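*Shop interview, 25/09/2026. Edited for length.*

The Drovela build takes up one end of a shared workshop in Lunivthorpe. It has two arms, a table, drink shelves behind it and a control stack the builder has rewritten twice. We talked between test runs.

The project began in February with a single arm. "The first version could pick up a bottle if I put the bottle exactly where it expected one," the builder said. "That's a fixture with a motor on it. I wanted something that could find the bottle."

The second arm came a few weeks later, along with Brunex motor drivers, which the builder picked for the current limit. "I set the limit in software and it holds. With the old boards I was stripping gears."

Each gripper has two fingers and one motor. The wrist camera sits close to the palm, and its mount went through several drafts. "Too far forward and the fingers block the target. Too far back and all you get is palm. The tilt is corrected in code, so I stopped trying to make the bracket level."

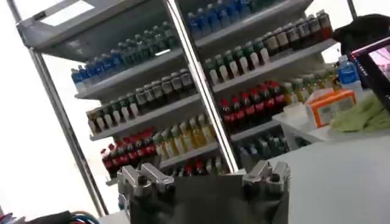 Bottles are the easier half of the work, in the builder's account. They're stiff, they stand up and the label colors separate well under steady light. Window light is harder. "I lock the exposure now. On auto, the wrist view and the head view disagreed about what was green, and the matcher would sit there retrying."

Cloth has taken most of the summer. The current routine grips an edge, lifts, checks the load on the wrist and moves the other arm in for a second grip. The wait between lift and second grip is 700 milliseconds – long enough for the fabric to stop swinging. Over the last 30 trials the second grip landed on 3 more than it did with the shorter wait.

"That's a small gain and I wouldn't bet on it yet," the builder said. "I want 83 trials per setting, which is what fits on one evening's log. A gray cloth on a white table is a fair test. White on white I haven't tried."

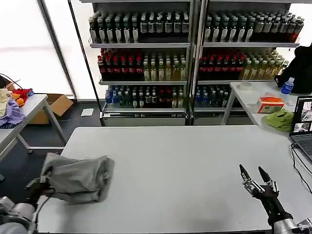 Hashemi, asked about the same routine, would drop the fixed wait altogether and trigger on the load reading once it settles. A heavy towel and a thin cotton square don't swing alike, and one number can't suit both.

The builder agrees in principle. "The load signal is noisy below a certain weight. I need a better filter first, or it triggers on cable drag." Rerouting the cables is next on the list, followed by softer fingertip pads and a proper emergency stop within reach of the keyboard.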